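Two arms and a bin of wire

The Wernarska bench kit is sold as a ready-made cell: two arms, a table, walls on three sides and the software to run it. Fusamov, the distributor, pitches it at small workshops that do a lot of dull handling and can't spare a person for it. I think the pitch is half right, and the wrong half matters more.

Start with the right half. Most small firms don't need a faster machine. They need one that copes with untidy things. At Fabbri, where I spent 2 days in August watching the kit at work, the untidy thing is wire. Offcuts go in a bin, part-used spools get left wherever there is room, and sooner or later someone loses an afternoon to sorting it out. Lino Galli runs the stores there and picked wire on purpose. He had already tried a Tirkance single-arm unit, which was fine with boxes and hopeless with anything floppy.

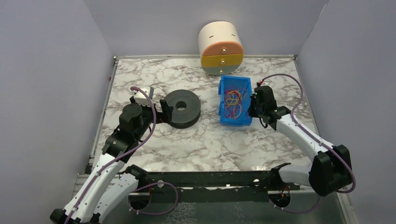
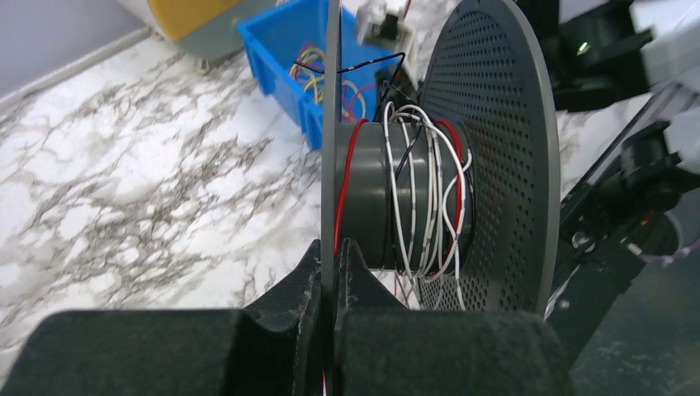
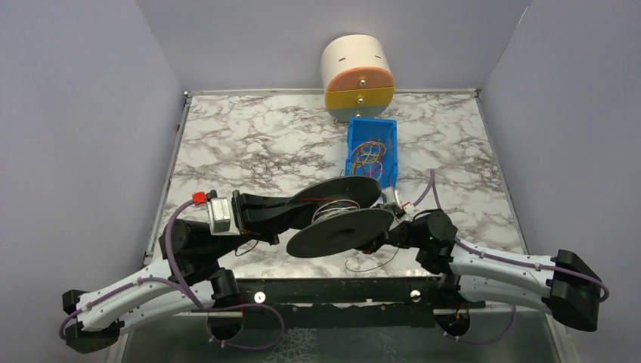 A second arm costs money, and the usual advice to a small buyer is to do without. I would say the opposite. With one arm you end up paying for clamps and holders for every new item, and then for someone to change them over. Loredana Valentini, who does the books at Fabbri, showed me what they had spent on fixtures for the Tirkance. It came to more than 2000 euros, and most of them are now on a shelf.

The wrong half is the claim that the kit needs no one. It needs a person who knows the job and has the patience to set it up again when the job changes. Fusamov includes 7 hours of training in the price. That is enough to start and stop the thing safely – it is not enough to teach it a new task. After that you pay 249 euros a month for support, and I can't see a small firm managing without it in the first year.

That fee ought to be on the front page of the brochure. It is in the terms, near the end, in small type. A buyer who budgets for the hardware alone will feel cheated by spring, and will blame the arms.

I would still choose it over the single-arm unit for this sort of work. I would also ask Fusamov for a month on the bench with my own wire, my own bins and my own staff before signing anything. Galli asked for that and got it.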